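What I Learned Buying a Used Pickup (From Someone Who Sells Them)

2019-07-30

12 shares | 5 comments

I've been driving the same hatchback forever, so when I finally went looking for a used truck I figured I should talk to somebody who sells them first. I ended up in the back office at Ludislow Motors for most of an afternoon! 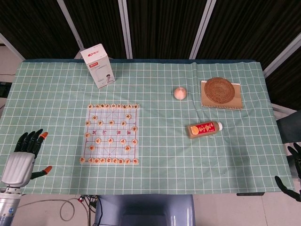

Most people look at the paint and forget the frame, according to the sales manager at Ludislow, and I had to admit that was pretty much my whole plan (shiny and blue, please).

"Get down on the ground," she told me. "Bring a flashlight. If a seller gets nervous when you do that, go home."

I asked about price next, and she was quick with an answer. A truck that's been sitting on the lot since March has room in it, she said, and on one like that she'll often come down 350 dollars before anybody raises their voice. The one I liked had been there 2 weeks, so no luck for me.

Then we got onto warranties, and I could have listened all day. She sells the Dimell plan, and she was pretty frank about it. "It covers the engine and transmission. It doesn't cover your air conditioning, and people get mad at me in July." The deductible had me confused, so she drew it out for me on the back of a service form.

What about private sales? She didn't knock them. She just wants buyers to pay for an inspection, and she sends people over to Ivanov Auto on the other side of town, even when they're buying from somebody else. "I'd take a truck with 5 owners and good records over one owner and a shrug," she said.

I went back that Friday with 2,000 dollars down and a flashlight in my coat pocket. The blue one had surface rust. I bought the gray one.

Like 41 | Share | Comments (5)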